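Zerkeo
Home > Practice materials > Suture pads > Proro wet pad, two incisions

Proro Wet Suture Pad, Two Incisions

Pale pink synthetic tissue pad with two parallel incisions, for knot and stitch practice on a moist surface. Sold in boxes of 20, individually sealed. Also sold singly.

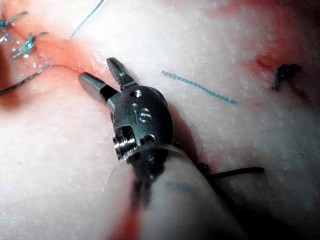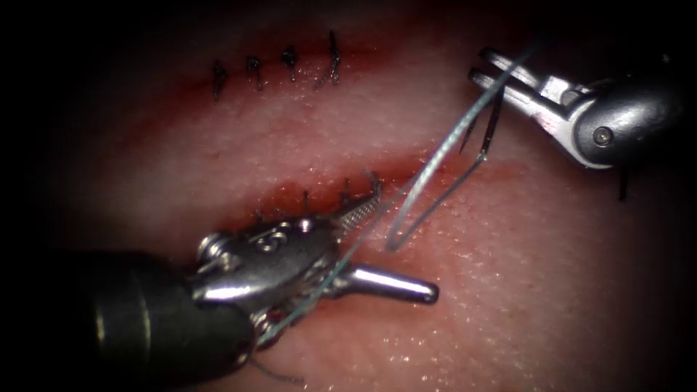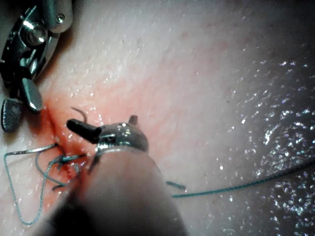
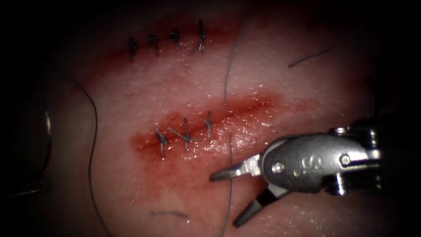 Proro pad surface and stitching. In the second and fourth pictures, the upper incision is closed with four knotted sutures and the right part of the lower incision has no stitches.

Box of 20: $109
Availability: in stock, ships from the Drorneck warehouse
Order code: PRORO-W2

About the pad

The Proro is a soft synthetic pad meant to be used wet. It comes out of its pouch moist and stays that way for a normal practice session if you mist it now and then. Most dry practice pads grip the thread, so a knot that would slide on a wet surface sits still on them. We made the Proro for people who have already learned their throws on a dry pad and want something less forgiving.

The two incisions run side by side across the pad, each 80 mm long, with 20 mm between them. They are cut at the factory and arrive clean. There is enough width between the two that you can take a full bite on either side of one wound and still leave the other alone. If you want to practice a different wound shape, use the uncut Proro (order code PRORO-W0) and make your own with a scalpel.

The pad has two layers. The top layer is the firmer one and holds the stitch. The bottom layer is softer and mostly there so the needle has some depth to travel through. Go through the top layer only and the edges will meet, but they won't stay level along the length of the wound.

What's in the box

Sealed pads
One bottle of Chauvin red practice fluid
One dropper cap for the bottle
A folded instruction sheet in English, French and Spanish

Needles, thread, instruments and the holding tray are not included. The pad is not sterile and is for practice only. Do not use it in a room where food is prepared, and do not use clinical stock on it and then return the stock to a clinical area.

Using the red fluid

The fluid is optional. It makes the wound line easier to see on the pale pad and gives the edges a wet, stained look. Put it on before the first stitch, a few drops along the line, and wait a minute. It will creep outward on a wet pad. If you want a narrow line, blot the pad first with a lint-free cloth and go easy with the bottle.

Fluid left on the surface gets onto everything. It washes off steel with warm water and dish soap. It does not come out of cotton. Wear gloves, and cover the table if you care about the table.

Do one wound at a time. Many people flood both at the start, and by the time they get to the second one the stain has spread well past the edges and is hard to read.

Thread and needles

Any braided or monofilament thread in the usual training sizes works. Dark thread is the better choice on this pad because a pale thread gets lost against the surface as soon as it is wet. We sell a dark braided practice thread on a curved needle, order code PRORO-T, but there is nothing special about it and the pad does not need our thread.

Leave the tails long enough to find again. You'll want them when you check the knots at the end, and you'll want them if you plan to cut the stitches out and reuse the pad. Cut pieces of thread stick to the moist surface and are easy to pick up under the next stitch, so clear them as you go or pin them to one side.

A cutting needle will leave a bigger hole than a taper needle. On the Proro the difference shows after two or three passes in the same place. If you are teaching beginners, give them taper needles and save a few pads.

Instruments

The surface takes ordinary needle drivers and forceps, open or laparoscopic, and fine serrated jaws. Hold the edge lightly. A hard squeeze with a serrated jaw will mark the top layer, and if you pull while squeezing it can tear. Instructors sometimes look at those marks after the exercise to see how much force was used, so you may not want to replace a marked pad right away.

Bright lights reflect off a wet pad. If you are practicing under a scope or looking at a screen and the glare is a problem, turn the light down a step or tilt the pad slightly. Blotting helps for a few minutes.

Setting up

1. Open the pouch along the short side and pour off the liquid. Keep the pouch if you intend to use the pad again.
2. Lay the pad in the tray with the cut side up. The side with the cuts is also the firmer side. If you are unsure, press a corner of each.
3. Fasten the pad at the edges. Do not stretch it. Stretching pulls the wounds open and makes every stitch look too loose once the pad is released.
4. Add the red fluid if you are using it.
5. Mist with clean water when the surface begins to feel tacky.

The Drorneck shallow tray is made to this pad's size and has clips on the long sides. A kitchen tray and four binder clips will also do the job.

A practice plan

The instruction sheet includes a short plan written by Esther Okoth, who runs the evening suturing class we supply. She has her students close the first wound with interrupted stitches, evenly spaced, with no time limit. They then do the second wound to the same spacing while someone keeps time. When both are closed, you can compare the rows on the same pad. She asks students to look at the spacing first, then the height of the knots, then whether the edges meet between stitches.

If you run out of time partway along the second wound, stop and leave it open. A half-finished row is still useful to look at. Rushing the last stitches tends to pull them tighter than the others and bunches up the pad.

Temitope Isah on our support desk keeps a longer version with running stitches and will email it on request. It is a plain text file and you can print as many copies as you like.

Reuse and storage

Unopened pads keep until the month stamped on the pouch. Boxes shipping now are marked September. Store flat, at room temperature, out of direct sun. Do not freeze. A frozen pad looks fine once thawed, but the top layer turns crumbly and will not hold a knot.

An opened pad can be used again if you cut out the stitches, rinse it, and put it back in its pouch with a spoonful of clean water. Fold the pouch over and clip it. It will keep in a refrigerator for a few days. After that it gets an odor and should be thrown out. Stitch holes do not heal, so place the new stitches between the old ones.

Used pads go in the household trash once all needles are out. Needles go in a sharps container. Check the pad by hand with thick gloves before you throw it out, especially if a group has been using it.

Known issues

The stamp on some pouches is faint. If you can't read it, send support the number on the outer box.

A small number of boxes went out with the dropper cap missing. The bottle also has a screw top, so the fluid is usable, but write to us and we'll mail you a cap.

Surface texture varies a little between batches. The newer batches are slightly more slippery. Customers who measure student times across several terms should try to buy all their pads from one batch. Say so in the order notes and we will pick them that way where stock allows.

Customer comments

"Much closer to what I wanted than the dry pads. The first one tore on me because I clipped it too tight, so read the part about stretching. The rest of the box was fine." Raphaël Bodin

"Good pad, messy fluid. I now do the exercise without it for the first hour and only bring the bottle out at the end. Would buy the pads without the bottle if that were cheaper." Maëlys Marchal

"The two cuts are a good distance apart. I would like a version with one of them curved." Gilles Charpentier

Reply from Zerkeo: a curved version is being tested. There is no order code for it yet. The pads without fluid are available by writing to support, at the same price for now.

Shipping and returns

Orders placed before noon leave the warehouse the same afternoon. Boxes are heavy for their size and go by ground. We don't ship the red fluid by air, so air orders are sent without it.

Unopened boxes can be returned within the period shown on your packing slip. We can't take back opened pouches, but if a pad arrives dry or the pouch has leaked, send a photo of the pouch and we'll replace the pad. You don't need to mail the damaged one back.

Related items

Proro uncut pad, PRORO-W0
Proro practice thread, dark, braided, PRORO-T
Drorneck shallow tray with clips
Chauvin red practice fluid, refill bottle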